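7. Checking the grasp detector before you trust it

Applies to the Rollance perception module, hand-held gripper and fisheye camera. 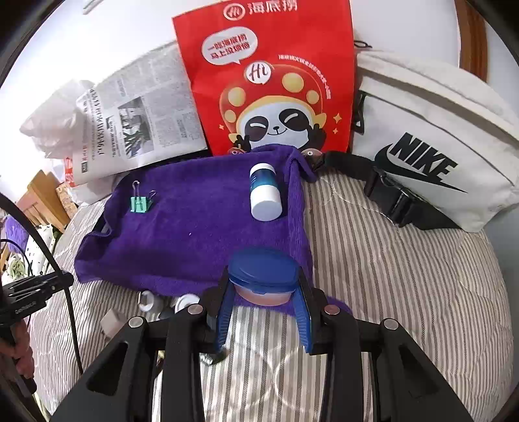 Figure 7. Fingers closed on a small lidded container, with the bed and towel behind.

Rollance reports a grasp score for every image. Treat the score as a guess. It tends to be high whenever the fingers are near each other, and a high score does not mean the object is held. Run the steps below on your own recordings, whatever the bundled demo shows.

1. Open the Lekico viewer and load a recording of at least 500 images.

2. Turn off "Smooth scores". It is on by default and hides single-image dropouts.

3. Step to an image where both fingers touch the object, as in Figure 7. Draw the object outline by hand and save it.

4. Turn on the predicted outline and compare. With a see-through lid, look at the lid edge first. The predicted outline may stop at the body and leave the lid out.

5. Check the labels on everything you are not holding. Printed bags are the usual trouble. A cartoon face, such as the panda on the red bag in Figure 7, can be picked up as an object of its own. So can a large logo.

6. Mask the gripper and repeat step 4. If the outline moves, the detector was leaning on the blue of the fingers. Do not go on to section 8 until this is fixed.

7. Pick 50 images from the recording at random and score them by hand. Do this before you look at the Rollance scores.

Note: The "Auto-verify" button compares the detector with its own earlier output. It will nearly always pass. We asked for it to be renamed and it was not.

Note: Lens correction stretches the corners. Small items near the rim, like cables and clips, may come out with odd outlines. Leave them out of the hand count.

Caution: Do not feed the grasp score straight into the Natard planner. Natard reads any value over its threshold as a firm hold and will plan a lift. Set "Require finger width" to ON first.

If your hand scores and the Rollance scores disagree, keep the hand scores. Retraining is covered in section 8.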